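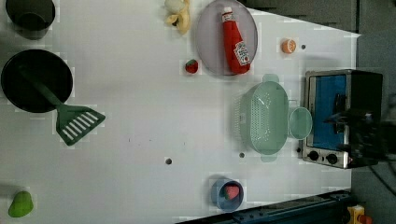

About Zandton

Zandton is a small studio that makes and translates role-playing games for PC. We are best known for Havari, a party-based fantasy game set in a flooded river kingdom, and for its expansion, Ngau.

How we started

The studio began as a translation group. Kwadwo Agbeko and two friends were putting older role-playing games into languages their publishers had skipped, working in the evenings and passing the text round as spreadsheets. The first paid job came from a publisher that needed 2,648 lines of dialogue checked before a re-release. It took us most of a winter, and by the end of it we had a company name and a shared bank account.

We still take on translation work. It pays for the quiet months between our own releases, and a few of our writers prefer it.

Our games

Havari has 226 quests, eight companions and a turn-based combat system that can be switched to real time with pause. You can finish it without recruiting anyone, although the second chapter is hard going that way. Ngau adds a new region to the south, a higher level cap and the option to carry a party over from a finished save.

We are now working on Sterketti, a shorter game about a band of grave-robbers who owe money to the wrong temple. It uses an updated version of the Havari engine. Saves from the earlier games will not carry over.

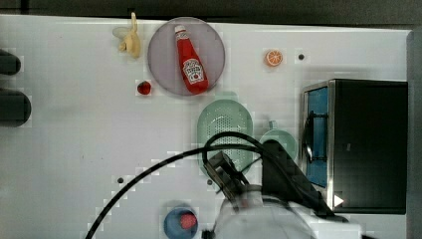

Ilse wrote to us after finishing Havari to say that the journal was the worst part of it, and that she had kept her own notes on paper from chapter three onwards. Several other players told us much the same. The journal in Sterketti has been rebuilt with a search box, a map link for each entry and room for the player's own notes.

Languages

All our games ship in English, German, Polish and Spanish. Translations are text only, and voices are in English throughout. Fan translations are welcome, and we will send the string files to anyone who asks.

Support and patches

We patch Havari and Ngau when there is something worth fixing. The last update closed 1,505 reports, many of them duplicates of the ferry bug in chapter two. If you have a problem with a save, please attach the save file and the log to your message. We read support mail in the mornings.

Working with us

We have no open positions at present. Writers and translators can send a short sample at any time, and we next plan to take on testers in January.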